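4. Preparing the vanity station

This section is for club members who set up the arm at the bathroom vanity. Read section 3 (power and network) first. Two persons are needed for steps 1 to 3.

4.1 Fixing the arm

1. Place the wooden board with the robot base next to the vanity cabinet. The arm must reach the back of the countertop, behind the faucet.

2. Fasten the board with the clamps. Tighten by hand, then push the board from the side. If it moves, tighten again.

CAUTION: Do not stand between the arm and the wall when the brakes are open. Keep the stop button within reach of the person who supervises.

3. Lay the cables so that they cannot pull on the wrist. Move the arm slowly by hand to its farthest position and watch the cable at each joint.

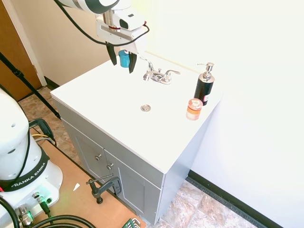

4. Load the task file from the folder Zinduvitz. Each task file has its own list of small objects and their start places. Florian Bachmann keeps the list up to date, please tell him if an object is missing.

5. Set the speed limit to 30 percent. New members stay at this value until Leonie Bühler or Joar Söderlund has signed their training card.

Note: The gripper force is set in the same menu. For light plastic containers we use the lowest value — more force can deform them, and then the grasp width in the file is no longer correct.

4.2 Placing the objects

6. Put the objects on the countertop as the list says. Close all caps before you start. Objects that are not in the task can wait on the table beside the robot base, but not in the way of the arm.

7. For stacking tasks, the lower object must stand flat. Check that the upper one does not lean before you open the gripper. 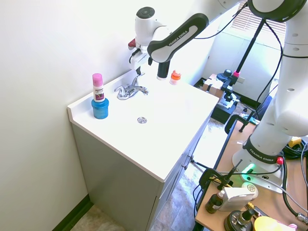 4.3 Starting a run

8. Say "starting" loudly and wait for an answer from the second person.

9. Press Start in the Flurkard window. A run stops by itself after 199 seconds.

10. Write the result in the log, also when the run has failed. Eun-seong Yoo needs the failed runs for the November report.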